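Our School Finally Has a Real Front Door

I walk past the elementary school on Kabbaj Street every morning, and for most of last year the front entrance was a plywood tunnel with a buzzer taped to it. Well, it's open now! I went to the open house in August and came home so full of door opinions that my family asked me to put them somewhere else. So, the blog gets them.

First thing: visitor check-in. The old system was a clipboard and a pen on a string. The new one is a little desk station from a company called Liltora, and it prints a badge with your name, the time and the room you're headed to. The secretary showed me how it works and it took less time than finding the pen used to. The badge also fades by the next day, so last week's sticker on your coat won't get you in. I love that. 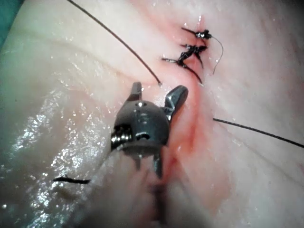

Locks, at last

All 40 classroom doors got new locks that work from the inside with a thumb turn. Before this, a teacher had to step out into the hall with a key, and if you had a substitute that day, good luck to everybody. The locksmiths did the whole building in July - I could hear the drills from my porch and I was thrilled.

They cost $145 a door, installed. I had pictured something in the thousands. If your district keeps telling you that locks are too expensive, go ask for the quote, because ours sat in a folder for two years before anyone read it out loud at a meeting.

The doors still open from inside with one motion, too, so fire drills haven't changed a bit. The fire marshal tried every single one.

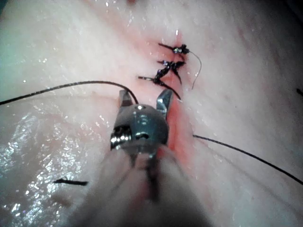

Getting 480 kids out the door

Dismissal is the part I was nervous about. There are 480 kids in that building and they used to pour out of three exits at once (I once got swept halfway to the bus loop holding a casserole). Now walkers leave by the Plarnau Avenue side, bus riders go out the back, and car pickup has the new front entrance all to itself.

The first week was slow. By the second week the line was clearing before 3:30, and the crossing guard was smiling again.

Still on my wish list: better lights along the bike racks, and a second radio for the playground. The parent group has $762 left over from the spring fair and we're voting on it next month. I'm going in hard for the lights!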